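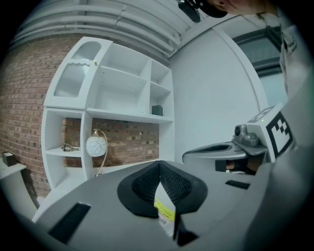

From My Kitchen: Quince Season, Round Two

Home Newsletter Recipes Past Issues Subscribe

September 19, 2023

Hello again, everyone! Last month I asked whether anybody had a good use for quinces besides jelly, and my inbox has been very busy (and very opinionated) ever since. Thank you. I now have enough quince advice to see me through several winters, and a bowl of the first fruit from the Prokthorpe orchard on my counter making the whole house smell like roses and pears.

If you've never cooked one, please don't bite into it raw. I did that when I was nine and I can still remember the feeling of my whole mouth going to felt. They need heat and sugar and a good long afternoon, and then they go from pale and woolly to a deep brick red that looks as if you've cheated with food colouring.

Most of you wrote in about paste, so that's what I made on the weekend. I followed the method Ilse Dierckx sent me, which came from her aunt and was written on the back of a seed packet. She bakes the quinces whole first, fuzz rubbed off, in a covered dish in a slow oven until a skewer slides in. I'd always peeled and chopped them raw and nearly lost a thumb each year, so this was a revelation! The skins pull away, the cores scoop out with a spoon, and you push what's left through a sieve while it's still warm.

After that you weigh the pulp and add almost the same weight of sugar. Ilse's aunt used equal parts. I found that too sweet with the Prokthorpe fruit and went down to 125 grams less sugar than pulp on my second batch, with the juice of 2 lemons, and I liked it much better. It still set. I don't know how far you could push it before it stopped setting, so if one of you has gone lower, write and tell me.

Now, the stirring. Wear long sleeves. The paste spits like a cross goose once it thickens and I have a small burn on my wrist to show for being in a T-shirt. Use your heaviest pot (mine is the old Hauser one with the chipped lid) and a long wooden spoon, and keep the heat lower than you think. It's ready when the spoon leaves a clean path along the bottom and the path stays put for a breath or two before closing over. I spread mine in a lined tray and left it in the oven overnight with just the pilot light on. If your oven hasn't got one, a dry cupboard will do, but give it a few more days.

Several people asked what to eat it with. Cheese, obviously, and the harder and saltier the better. The Lerneck stall has a washed rind that was lovely with it, though my husband says it smells like a hockey bag and has to live in the garage fridge. I also melted a spoonful into the gravy for a roast chicken and would do that again tomorrow. And a little cube in the bottom of a bowl of porridge is a very nice thing to find at seven in the morning.

Don't throw out the cores and skins, by the way. Cover them with water, simmer for an hour, strain, and you've got a pink syrup base for drinks. I forgot mine on the stove and ended up with something closer to glue, but the flavour was great.

A correction from the August issue: the plum cake should bake for 61 minutes in my oven, and I typed 16. Sorry to everyone who pulled out a pan of batter. (Yes, 61 is a fussy number. I set the timer for an hour and it takes me a minute to find the oven mitts.)

Quinces should be at the Hanier Street market for a few more weeks if the frost holds off. Pick the ones that have turned properly yellow and smell strong, and don't worry about a few brown spots. If yours are still green, leave them on a windowsill where they aren't touching one another and be patient.

Next time I want to talk about pickled crabapples, which my grandmother put up every fall and which I have never once managed without the skins splitting. If you've got a trick for that, I'd love to hear it before the tree out back drops the lot.

Contact us | Unsubscribe | © 2023 From My Kitchen | Back to top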